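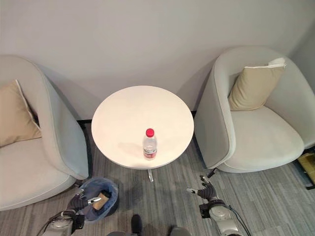 Gray tub armchair, beige cushion, striped carpet.

Thursday, November 15, 2018

Hide glue, continued. Job 668, the Teixeira writing desk.

Opened the pot this morning and it smelled like a barn with opinions. Yesterday's batch was left on the warmer overnight, by me, so there will be no inquiry. It had gone thin and stringless and stuck my fingers together for as long as it takes to say so. Dumped it. Weighed out 200 grams of the new pearl glue from Pilel (lot 2268, the bag with the torn label) and put it to soak in cold water with a plate on top.

Note for whoever reads this: the Pilel pearls are bigger than the old ones and want a longer soak. The center of each one stays hard well after the outside has gone to jelly. If you heat it then, you get lumps, and you will spend lunch pushing them through a stocking. I own the stocking. Ask first.

While it soaked I went back over the failed joints on the desk. Both drawer runners on the left had let go, and so had the back rail. Someone before us used white glue over the original hide glue, which holds just long enough for the check to clear. The white stuff came off in rubbery strips with warm vinegar and a dull chisel. Under it the old glue was still good, brown and glassy, and it softened with a damp rag in a few minutes. Whoever built this thing knew what they were doing. Whoever fixed it knew where the hardware store was.

Kumiko thinks the back rail was never glued at all and was only ever pinned. I said no. She handed me the rail and a flashlight. No glue line, no size, no squeeze-out, clean wood the full length. Fine. Rail goes back dry with its pins, and the drawings need changing where I wrote "reglue" in ink. 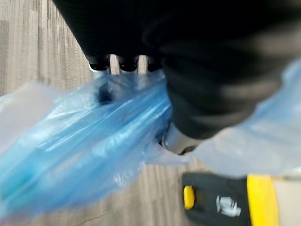

Glue ready after lunch. Warmed it slowly in the double boiler and it ran off the brush in a thin stream with no drips, the way Florêncio likes it. First test on oak scraps: rubbed joint, no clamp, left alone on the bench. Second test the same but with the wood warmed first under the lamp. Third test was supposed to have urea in it for open time, but the urea jar turned out to be salt. Salt also works, up to a point, so I used a pinch and called it the third test.

Broke them all before going home, which is too early, and I know it's too early. The cold one came apart along the glue line with an unimpressive click. The warm one took a long splinter of oak with it. The salt one bent before it broke, like wet cardboard. I'd leave the salt out.

So warm the wood. This is in every book on the shelf and also in this notebook, in September, in my own handwriting, underlined 2 times. Apparently I like to check.

The finish is still an argument. Florêncio Rebelo wants to leave the top alone apart from a wax, and the owner wants it to look "like new, but old." I've written that down exactly in case we need it in court. Tried the Milier wax on the underside of a drawer and it came up soft and a little yellow. The Stukero went on easier but left a gray bloom in the open grain, and it took mineral spirits and a toothbrush to get it out again. No more Stukero on oak. Kumiko Fukuda has a walnut box she's willing to try it on, so the can goes to her shelf.

Still to do: 
Make new runners, quartersawn, from the offcuts under the stairs.
Fix the drawings (rail).
Label the salt.
Order urea.
Turn off the warmer. Done, went back and looked.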